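Clukusley Residents' Services
Household and Workshop Guidance

Keeping a Shared Worktable in Good Order

Residents who use the hobby room tables are asked to follow the guidance below. It applies equally to a desk or table at home where small repairs, wrapping and craft work are done.

Protecting the surface

Light wood marks easily. Before cutting, gluing or taping, lay a flat sheet over the part of the table to be used. Cardboard from a large carton is suitable, provided it is free of staples. A sheet with a torn or lifted edge may still be used if the damaged side is turned away from the person working. Trim the edge when it begins to catch on sleeves.

A sheet may be set at an angle to the table if this suits the work. Keep small items, such as a roll of tape or a foam block, on the sheet where they can be found. Tissues should be kept to one side, clear of glue and blades.

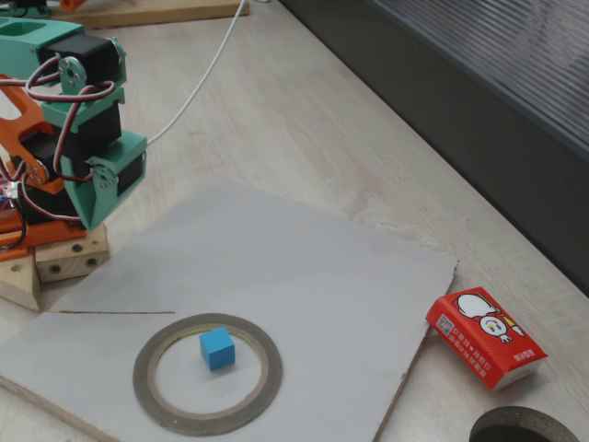 Storing and using tape

Lay rolls flat. A roll stood on its edge will travel across a table and pick up dust along the sticky side. Fold over the last half inch of tape after each use to make a tab. The tab saves time and prevents the roll from splitting when the end has to be lifted with a fingernail.

The center of a flat roll may hold one small item during a job. It should be emptied before the roll is returned to the drawer.

Tape left near a radiator or in direct sun becomes gummy. In January, when the heating runs all day, rolls should be moved to the lower drawer. Any roll that leaves residue on the fingers should be discarded. Residue on the tabletop may be removed with a soft cloth and a little cooking oil, followed by warm water with dish soap. Do not use a scraper.

Clearing the table between jobs

Return tools first, then materials. Brush scraps toward the middle of the sheet, lift it by two opposite corners and empty it into the bin. Items that will be needed again within the hour may remain, with one roll of tape on the board and tissues beside it.
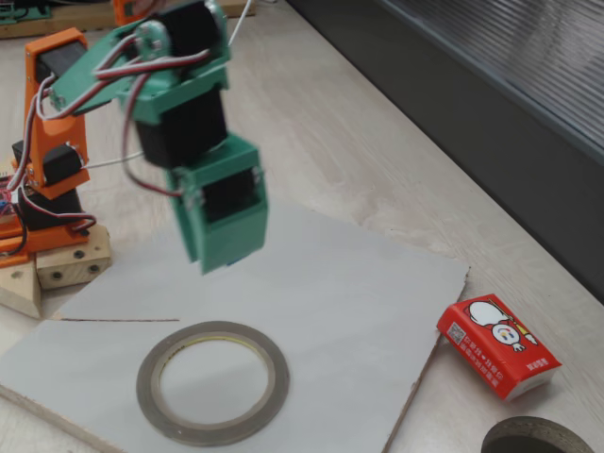

Tape laid flat on the board, with a packet of tissues on the table to the right.

Replacing supplies

Protective sheets should be replaced when cuts have gone through to the underside. Spare sheets are kept in Room 16, behind the door. Requests for tape and tissues may be left with Hanan Ghanem at the front office before 2 p.m. Please write the room number and the item needed on the request slip.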